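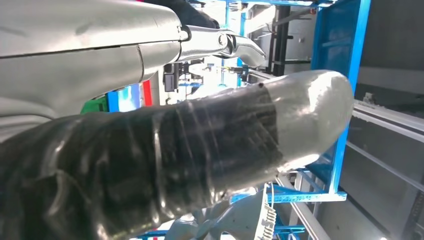 Page last updated: June

Opinion: Who Looks After the Arm

When a plant installs automation, the public discussion turns first to the number of jobs removed. At Vokitov, where the assembly hall employs 266 people, that number has so far been 2, both through retirement. The more lasting change concerns what the remaining staff do with their hours, and it deserves closer attention than it receives.

A robot arm wrapped in black plastic and bands of clear tape does not resemble the machine in the sales brochure. Somebody decided where the tape should overlap the gray cap at the end and how much slack the joints would need. Work of this sort appears in no job description at Vokitov. The wage scale, last revised before the Noguchi line was installed, still pays for parts handled per shift.

Latrice Castellanos, a shift lead in the hall, logged 171 hours of such unlisted work over one season: wrapping, wiping down, rerouting cables, restarting after stops. In the company's accounts those hours were entered as idle time. This is a serious error of management. It tells skilled employees that their judgment has no value at the very moment the equipment depends on it.

Employers should take two steps. They should write the care of machines into job grades and pay for it, and they should give operators a formal say in how each cell is laid out - before purchase, while changes are still cheap. Training should take place during paid hours and should lead to a certificate that other employers will accept.

Vokitov management has agreed to review its job grades. The review should begin with the log kept by Ms. Castellanos.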